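How a Robot Learns to Tidy Up, and What We Learned When It Did Not

Think about the last time you carried a glass of water across a room. Did you think about your fingers? I am sure you did not. You thought about the water, or about nothing, and your fingers did their work alone.

For a robot this is one of the hardest things in the world. A robot can multiply two giant numbers before you can blink, but to pick up a sock it needs many lessons. My name is Leonie Sutcliffe and I work in a team that gives these lessons. In this text I will tell you about our research, and you do not need to know any mathematics for it.

First we need to ask a question. How can you teach somebody who has no hands like yours?

One way is to write down every step. Move forward, open, go down, close, lift. In a factory this is a good way, because each part comes to the same place each time. But a home is a different thing. The sock is on the floor today and under the pillow tomorrow. If you write the steps for the first sock, they are wrong for the second.

The other way is to show. You learned to tie your shoes like this, I think. A big person did it slowly and you looked, and then you tried. Scientists have a name for it: imitation learning. To imitate means to copy what another one does.

But if I show the robot my hand with five fingers, it has a problem. Our robot, Clakix, has only two fingers on its arm. So the people in our team do not show the job with their own fingers. They hold a tool, called a gripper, which has two fingers like a robot. When you squeeze the handle, the fingers close. On the tool there is a camera, and it sees the work from the same side as the robot will see it later. Then the robot can say (not with words, of course), "Ah, when the world looks like this, the fingers go there."

One small job shown one time, from start to end, is called a demonstration. Put the cloth on the tray. Move the pitcher. Each one is short. You need very many of them.
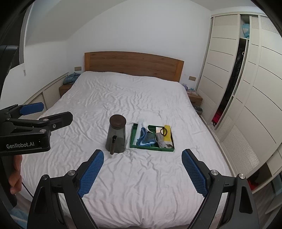 Now I come to our question. We wanted to know what is better for the robot: many lessons in one room, or the same number of lessons in many rooms?

Please stop reading for a moment and make your own guess. Scientists do this also. A guess that you can test has the name hypothesis. My colleague Delwyn Kereama had one hypothesis and I had the other. Delwyn said many rooms. I said one room, because I thought the robot would be confused if everything is always new. We wrote both guesses on paper before we started, so that later we could not change our minds in secret.

We made two groups of lessons. We called the first group Cevthorpe and the second group Tuhiwai. These are only names, so that we would not mix them up. Each group had 1000 demonstrations. All the lessons of Cevthorpe came from a single bedroom. The lessons of Tuhiwai came from 24 different rooms, with other beds, other lamps, other floors, and other things to pick up.

Do you see that the number of lessons is the same? This is important. If one group had more lessons and also more rooms, and it won, we could not know why. When you compare two things, you should change one thing and keep the rest the same. We call this a fair test. You can do it at home with two bean plants and one dark cupboard.

The robot's computer then studied the lessons with a program named Griltolis. It looks at a picture from the camera and makes a guess: where did the fingers go next? At the beginning the guesses are terrible. After each wrong guess the program changes itself a very little bit. It does this again and again, and slowly the guesses become better.

After that came the exam. We brought Clakix to a room that was not in any lesson, and we gave it 1146 small jobs to do. It did the jobs with what it learned from Cevthorpe, and then it did the same jobs with what it learned from Tuhiwai.

With Tuhiwai it finished 752 jobs well. With Cevthorpe it finished fewer than half. So Delwyn was right and I was wrong, and I had to buy the cake.

Why did this happen? We think that the robot with one room learned some wrong things. For example, it learned that a cloth is always in front of the same wall. When the wall had another color, it did not find the cloth - it closed its fingers on air. The robot with many rooms saw that walls change, but a cloth still behaves like a cloth. It had to look at the thing itself.

We do not know everything yet. Clakix is still bad with objects you can see through, because what is behind them shines through and the edge is hard to find. It is also bad with very flat things. A sheet of paper on a table has defeated it every time. In April we will start new lessons only for flat things.

If you want to feel how the robot works, try this. Take two wooden spoons, one in each hand, and use only these to put a sock into a box. Then close one eye and do it again. Then ask a friend to move the box to another place, and see how many tries you need.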